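Motbridge Esports > Players > Guides > Registering a squad

Filed under: Guides, Tikell, Competitive play

How to register a squad for the Palaniappan Cup

This guide is intended for squad captains who wish to enter the Palaniappan Cup, the open Tikell tournament run each year by Motbridge Esports. It covers eligibility, the entry form, the check-in lobby and the reporting of results. Players joining a squad that has already been entered need only read the sections on linking an account and on check-in.

Before you begin

The captain must hold a Motbridge player account in good standing. Every member of the squad must have a Tikell account that has completed the ranked placement matches for the present season. Accounts that are still in placement will be rejected by the form, and the entry cannot be saved until the player in question is removed or replaced.

The lower division is open to squads whose highest-rated member stands at 1510 or below at the time of entry. Squads with any member above that rating are placed in the upper division automatically. A rating that rises after entry does not affect the division, but a substitute added later is assessed on the rating held on the day of substitution.

Players under the age of 16 require a signed consent form from a parent or guardian. The form can be downloaded from the Documents page and must be uploaded by the captain, not by the player.

Linking a Tikell account

1. Sign in to your Motbridge account and open Profile, then Linked games.
2. Select Tikell and choose Link account. A code will be shown on screen.
3. Start Tikell, open Settings, then Privacy, and enter the code in the field marked Partner services.
4. Return to the Motbridge page and select Refresh.

The display name shown should now match the name used in the game. If the old name still appears after a recent change, sign out of both services and repeat step 4. Please do not create a second Motbridge account in order to solve a linking problem. Duplicate accounts are suspended until they have been reviewed, and reviews may take longer than the entry window. 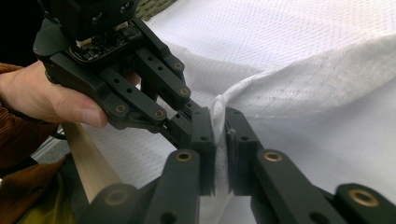 White fabric held at a fold.

Completing the entry form

The entry form opens in May and is found under Tournaments, then Palaniappan Cup. Only one person should have the form open at any time. It does not merge changes, and the version saved last will overwrite any earlier one.

Squad name. The name may be up to 24 characters long and should be free of sponsor names unless a sponsorship declaration has been approved. Names that imitate another squad will be returned for amendment.

Roster. Enter the player tag of each member exactly as it appears under Linked games. A squad may name up to 2 substitutes. Substitutes may be named for one squad only.

Region. Choose the server region on which the squad normally plays. Where opponents have chosen different regions, the match will be hosted on the region that gives the smaller difference in connection time between the sides. The tournament desk makes this decision and it is not open to appeal once the first map has loaded.

Contact. Give an e-mail address that is read regularly. Changes to the schedule are sent to the captain alone, and it is the captain's duty to pass them on.

When the form has been submitted, a confirmation message is issued with an entry reference. Keep this reference. It will be asked for in all correspondence, and the desk is unable to search by squad name during the tournament itself.

Checking in on match day

Matches are played through the Drident lobby client, which must be installed in advance. The client updates itself when opened — players are advised to start it well before the lobby opens at 18:30, as an update cannot be postponed.

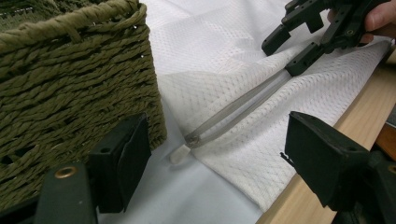

Once the client has loaded, select Join by code and enter the lobby code sent to the captain that afternoon. Each player should then press Ready. The captain's panel will show a green mark beside every player who has been recognised. A grey mark normally means that the player has signed in to Drident with an unlinked account, and the quickest remedy is to sign out and return through the Motbridge page.

Check-in closes at 18:50. A squad that is short of players at that time may still start if the opposing captain agrees in the lobby chat. Private messages are not accepted as proof of agreement.

Should a player lose connection during a match, the captain may call one pause per map by typing /pause. Play resumes when both captains have typed /resume, or when the pause timer runs out.

Reporting the result

Both captains are required to submit the result. Open the match page, select Report, enter the score for each map and attach the end-of-match screen. Where the two reports agree, the bracket is updated at once. Where they differ, the match is marked Disputed and passed to the referee on duty.

Replay files should be kept until the following round has been played. They are saved by Tikell in the Replays folder and may be deleted by the game when a new patch is installed, so it is advisable to copy them elsewhere.

Getting help

Questions about eligibility should be addressed to Gunnel Forsberg at the tournament desk, extension 178. Technical faults with the lobby client are handled by Lok-yiu Ng, extension 916. Please have the entry reference and the match number to hand. Disputes must be raised through the match page and will not be considered by telephone.

14 comments | 37 shares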